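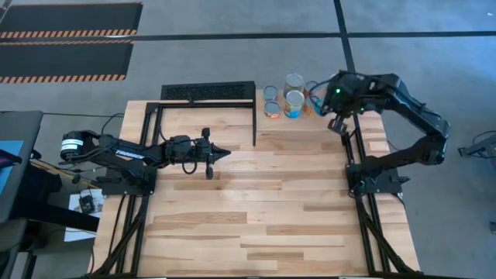 Week 5: Learning bimanual tasks from demonstration

Course notes, Robot Learning Laboratory
Ansel Szabo and Sneha Rajput
28 September 2020

5.1 Scope

These notes cover behaviour cloning on a two-arm tabletop cell, using the can-handling task as the worked case. They assume the material on forward kinematics and on supervised regression from the earlier weeks. The derivation of the loss is short and should be read before the practical. Section 5.6 gives results on our own cell, and Section 5.7 sets the written work.

5.2 The task

Six cans stand near the far edge of the table. They differ in height and in label. The task, called Carker in the code and in the lab sheets, is to take a can from the group with one arm, bring it to the middle of the table, pass it to the other arm and set it down upright. Either arm may start. The can to be taken is given to the policy as an index.

The task splits into four phases:

Reach. The first arm moves from rest to a pre-grasp pose beside the chosen can.
Grasp. The fingers close and the can is lifted clear.
Transfer. Both arms meet over the middle of the table and the can changes hands.
Place. The second arm lowers the can and opens.

The phases are used for scoring only. The policy is not told which phase it is in.

Grouped cans make the reach phase harder than it first looks. The gap between neighbours is often smaller than the open width of the fingers plus a safe margin, so the approach angle matters as much as the position. A tall can in front of another also hides part of it from an overhead view, and the policy must then act on the part it can see.

5.3 Notation

Let q be the joint vector of both arms stacked together, left arm first, with one gripper value for each arm. Let o be the observation, made up of the current camera image and q. An action a is a target for q at the next control step. A demonstration is a sequence of pairs (o, a) ending when the can is released.

The policy is written pi(a | o, k), where k is the can index. Joint values are scaled to zero mean and unit variance over the training set. Gripper values are scaled to lie between 0 and 1 and are not centred.

5.4 Behaviour cloning and its error

Behaviour cloning fits pi by regression on the demonstrated actions. With a squared loss the fitted policy returns the mean action for a given observation. This is a poor choice wherever the demonstrations contain two distinct ways of doing the same thing. If half the demonstrations approach a can from the left and half from the right, the mean approach goes straight into it.

The second difficulty is drift. Suppose the fitted policy makes a mistake with probability e at each step on the states seen in training. Once a mistake has been made, the arm may be in a state that no demonstration covers, and the bound on the error there is lost. Over T steps the total expected cost can grow as e times T squared, where a policy that recovers at once would pay only e times T. The proof is by summing, over the step at which the first mistake occurs, the worst cost of the steps that remain. Fill it in for yourself before the practical.

Two remedies are used here.

Action chunking. The policy predicts a block of h future actions in place of one. The effective number of decisions falls from T to T/h, and the mean-action problem is eased inside a block, though it remains at the block boundaries. The cost is slower reaction: if the can slips halfway through a block, nothing changes until the next prediction.

Recovery data. The operator starts some demonstrations from a bad state, such as a can nudged out of line or an arm stopped short of its pre-grasp pose. Only the correction is recorded. The action that produced the bad state is left out.

5.5 Data and training

The training set, Escobedo, holds 177 demonstrations. Of these, 80 begin from a bad state as described above. The remainder begin with both arms at rest. All were recorded by the same two operators, and the operator is stored with each file.

Each file is checked before it is admitted. Reject a file if a joint target jumps by more than the permitted step, if the image stream and the joint stream disagree in length, or if the can is not upright at the end. Do not trim a rejected file to make it pass.

The network is a small convolutional encoder followed by fully connected layers. The index k enters as a one-hot vector after the encoder. Train with the script supplied, Lustuvico, and leave the optimiser settings alone for the first run. Validation files are held out by whole demonstration. Splitting by single time step puts near-identical images on both sides and gives a validation loss that means very little.

5.6 Results

Three policies were compared: single-step prediction on the rest-start files only, chunked prediction on the same files, and chunked prediction on the full set. The single-step policy failed mostly in the reach phase, stopping beside the can or pushing its neighbour. Chunking removed most of the stopping. Adding the recovery files reduced the pushing, and moved the bulk of the failures to the transfer phase.

Transfer failures were of two kinds. In the first, the giving arm opened before the receiving arm had closed. In the second, both grippers closed at nearly the same height on a short can and the fingers touched. The second kind was rare on the taller cans, which leave room for one gripper above the other.

Validation loss ranked the first two policies in the wrong order. It should be used to detect a broken run and should not be used to choose between working ones.

The three policies were trained on sets of different size, so the third comparison mixes the effect of recovery data with the effect of more data. A matched-size run is planned for November.

5.7 Written work

1. Complete the proof of the quadratic bound in 5.4. State clearly where the independence of the first mistake is used, if it is used at all.
2. Give a two-state example in which chunking with h = 5 does worse than single-step prediction.
3. Propose a loss that does not average the left and right approaches. One paragraph is enough.
4. Using the log viewer, Meveo, find one transfer failure of each kind and mark the time step at which it could first have been detected from q alone.

Hand in questions 1 to 3 on paper. Question 4 goes in the shared folder as a plain text file with the file name and time step on one line.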